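From the Neighbors' Table: Soup Night Is Back

Well, friends, we made it through another year of soup nights, and what a good bunch of evenings they were! Garnet Chan brought her split pea to the last one (yes, the one with the smoked paprika, and yes, she has promised to write it down), and Réjean Bouchard baked 17 loaves, which were gone before some of us had found a chair.

We start up again after the holidays in the back room at Ross Hall, same door as always. We could use 4 more people to bring a pot, and if you can lend a ladle or two, Salamatu Ojo would be so grateful. There is room for 40, so do bring the new folks on your street, and please put your name on your lid this time. Harvey Boychuk still has somebody's blue one from July!

Suleiman Ugwu is looking after the sign-up list, and he likes a phone call better than a note under the door.

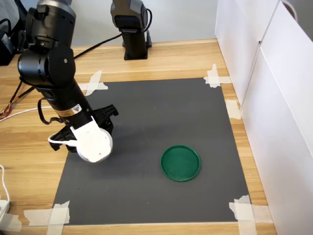
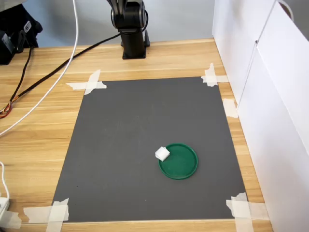
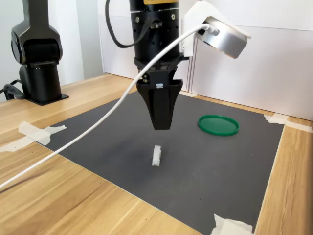 Top and bottom: black robotic arms. Middle: the mat taped down on the tabletop.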